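Winter coat, finally

Friday, January 24, 2020

I had been putting off a new coat since November. The old one came from Stesden and the lining went at both armpits, then the zip. I had it mended once and wasn't going to pay for it again.
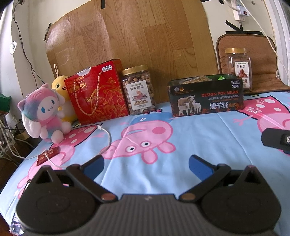
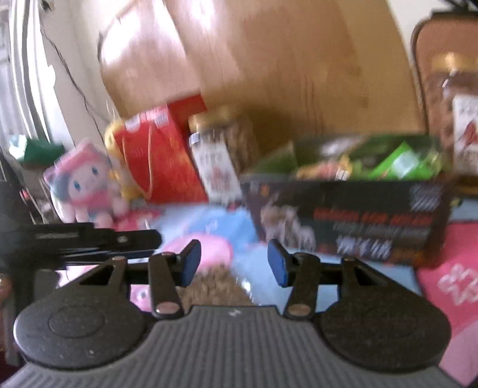

I tried on two. The first was a long wool one from Noltholm at 786 euros, which is more than I have ever spent on clothes. Lovely collar, but the shoulders were cut for someone wider and the sleeves covered my knuckles. The shop offered to take them up, with a wait of up to 2 weeks.

The second was by Rezaei, 659 euros, dark green, a bit shorter. It has proper inside pockets and horn-coloured buttons sewn on with a shank, so they don't pull. I bought that one.

I've worn it all week. It is warm enough over a thin jumper - not over a shirt alone, at least not at the bus stop. The hem collects fluff. I still want a scarf to go with it and will look in Nunutano when their sale starts.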